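Notebook, folding bench, July, 14:00 onward

Picked up at fold 3 of the blue T-shirt, having lost the first two to a disagreement over which side is the front. The Strachan sheet we wrote in spring says to halve the shirt lengthwise, ends held level, then lay it down and smooth toward the hem. Whoever wrote that (me) was evidently picturing a shirt made of cardboard.

Knit does not halve. It bunches wherever you take hold of it and sags in between, and the collar goes wherever it likes. Pulling harder makes a tidier top edge and a worse pair of knots at the ends.
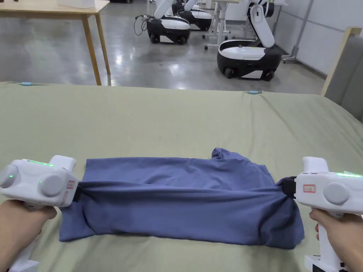 A margin note came back within the hour, unsigned, to the effect that the ends want to be held wide and flat before anything gets pulled, and that anyone who has shared a laundry room knows this. Noted. I have shared several laundry rooms and learned mainly to guard my socks.

Changed for the afternoon:
Start from flat, collar away from you, both sleeves out.
Smooth from the middle, once. Twice puts the wrinkles back.
Sleeves in before the long fold — the sheet has it the other way round.

Starting from flat has its own troubles. Flat is a matter of opinion with this shirt, and the soft surface underneath gives a little wherever you press. The right side has also become a shelf: notebook, pen, phone, game controller, a red bag. I keep budgeting folding space as if we had the whole width.

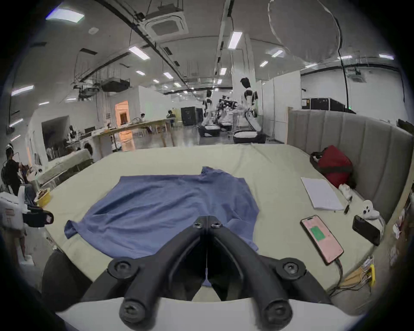
Move the clutter first and then complain about the shirt, went the reply on the Tedano thread, with a request that the sleeve step get its own line in the sheet. Fair on both counts. Sleeve step is now line 13, between "check for tissues" and a line I can no longer read.

To do: rewrite the Strachan sheet from line 13 down. Ask Jaltinora for a stiffer shirt. Try 15 folds with the new order before changing anything else, including my mind.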